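Looking after old books at home: a few tips from the Ilden reading room

When the reading room at Ilden first opened its doors it had 223 books, most of them given by families in the town, and a good many had spent years in sheds and under beds. The collection stands at 2,189 now, and we still get asked every Wednesday how to keep a shelf of old books sweet at home, so I have put down what we do ourselves.

Dust from the top edge first. Hold the book firmly shut, tilt it a little away from you and brush from the spine outwards with a soft, clean paintbrush. Do the shelf while the books are off it, and let it dry fully if you have used a damp cloth.

For a musty volume, stand it open like a fan in an airy room, well out of the sun, for an afternoon. If the smell hangs on, put it in a lidded box with an open saucer of bicarbonate of soda beside it (beside it, please, never on the pages!) and leave it for 5 days.

Cloths matter more than people think. Plain white ones are best, old and soft, with any buttons and thick seams cut away, and washed without fabric softener. 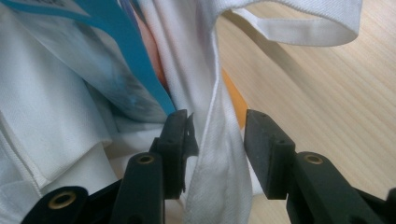
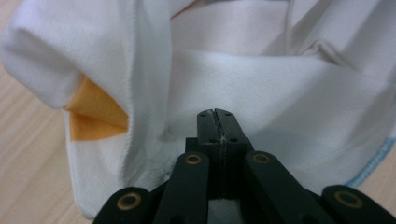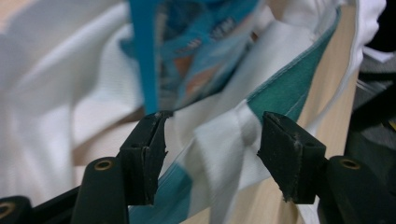
Fabric on the table, three views.

Leather bindings want very little. A light wipe with a dry cloth will do, and I would leave the polish in the cupboard, however tempting it looks on a dull brown spine. We learned that the hard way with the Negussie atlas, which stayed tacky all through January and picked up every bit of fluff in the building.

Shelve books upright and just snug, so that one slides out without a tug. Very tall ones are happier lying flat, two or three to a pile. And do take hold of a book by the middle of its spine, pushing its neighbours back a little on either side, as the top of the spine is always the first bit to tear.

Loose pages can wait in a paper envelope tucked beside the book. Keep sticky tape well away from them.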